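Stiltmont, the trio led by singer and cellist Kyung-hwa Ra, will release its second album, "Gelleck," in December.

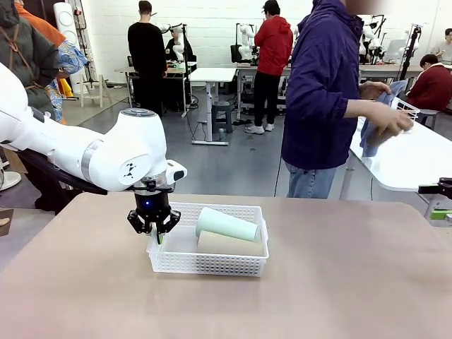

The record has 30 minutes of music and was made with producer Ferdinand Zaugg. Drummer Tamás Mészáros sings lead on three songs, his first with the band.

Stiltmont plays the Drallholm on Sun 6 June, with Myung-ja Hyun opening. Doors are at 7.

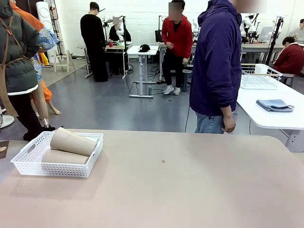
Two cardboard tubes in a white basket.

Tickets are on sale now at the box office.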